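Cable grommet (furniture)
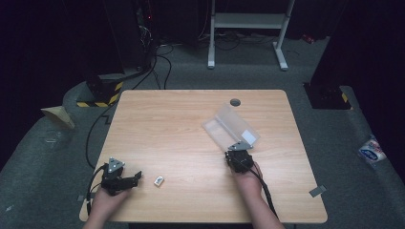 A cable grommet is a lined or unlined opening in a work surface that lets power and data cords pass to the floor without crossing the front edge. It is normally bored before the edges are finished. On small tables the hole is commonly set near the far edge, as on the light oak-grain table with rounded corners shown, where it lies slightly right of center and leaves the working area clear for items such as a translucent plastic box. Larger desks may have two, one toward each rear corner.

Terminology varies. Some makers use "grommet" for the opening, others only for the ring or sleeve pressed into it. Caps with a brush or a sliding slot are sold separately — most are plastic.

Placement

The Solberg workshop manual specifies a setback of 8 mm between the rim of the hole and the nearest edge banding on tops 500 or 600 mm deep. Colin Mellor considered this too small for particleboard, which can chip between the bore and the edge.

See also: Cable tray; Edge banding; Modesty panel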